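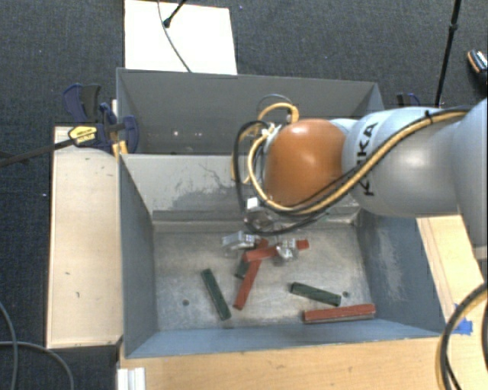

Red and green blocks in a gray bin

Print | E-mail

Sorting kids' blocks by color or by set?

endgate_mom
May 18, 2021
We have three sets of blocks mixed together in one tub and I want to split them up before June. My sister says sort by color. I would sooner keep each set whole. What do you do?

Prirkik
Color. Kids can put them away themselves. Ours never could tell one set from another.

tallhouse90
Disagree. We sorted by color for a year and every time they wanted to build the castle they had to dig through five bins. Sets stay together at our place now -- one bin each, no lids.

Prirkik
How old are yours? A three-year-old doesn't care about the castle.

tallhouse90
Six and eight. Fair point on the age.

blockhead936
I went by shape. Long ones in one bin, small stuff in another. We had 400 pieces and it took 20 minutes. Color looks nice for a day and then it's a mess again.

endgate_mom
Never thought of shape. Did you label the bins?

blockhead936
Masking tape and a marker. The Arkunex bins have a slot for a card but the cards fall out.

Prirkik
I have the same bins and the cards stay in fine if you fold them over once.

tallhouse90
Mine fell out too, folded or not -- I gave up and went with tape.

endgate_mom
OK, trying shape for the big set and leaving the two small sets alone. My sister can do color at her house.

Print this thread | E-mail to a friend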